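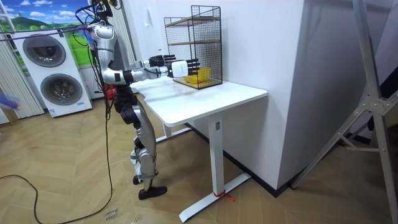

Figure 1. The humanoid at the desk station, with both hands held open in front of the mesh shelf unit.

3.2 Collecting the demonstrations

All demonstrations for the shelf tasks were gathered at a single station in the Dorkuvow room. The station consists of a white desk with a black wire-mesh unit standing at the back of it, against the wall. The unit has light wooden shelves, and the items used in the tasks are placed either on these shelves or on the open part of the desk top. We kept the desk in one place for the whole of the collection period, which ran through May, and tied a red cord round its foot so that anyone moving it by mistake would see that it was a fixed piece.

The robot was operated remotely by one person, with a second person resetting the items between attempts. An attempt began when the operator had brought the arms up to chest height and ended when the operator pressed a pedal. We recorded joint positions, hand commands and the view from the fixed cameras. Recording sessions were up to 56 minutes long, after which the operators changed places.

In total we kept 3330 attempts. A further 300 were thrown out, mostly for dropped camera data, though a small share were cases where the operator had started before the reset was finished. Failed attempts were kept if the recording itself was sound. They carry a separate mark in the Curkimov set and were left out of the first round of training.
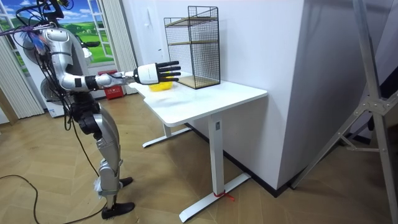

Figure 2. Right arm extended over the desk top, hand open, with a yellow item just in front of the fingers.

Items were not put back in exactly the same place each time. The person resetting the desk was given a card with a rough area for the item and chose a spot within it. Early on we had used taped outlines, and the policy trained on those attempts reached for the outline position even when the item had been shifted by a hand's width. The taped attempts are not part of the figures given above.

Operators were asked to approach slowly and to keep the hand open until it was close to the item. Two of them, both with earlier practice on the Puleva arm, tended to close the fingers too soon, and their first sessions were repeated. We did not correct for differences in speed between operators. The effect of this on the Cronin baseline is discussed in Section 5.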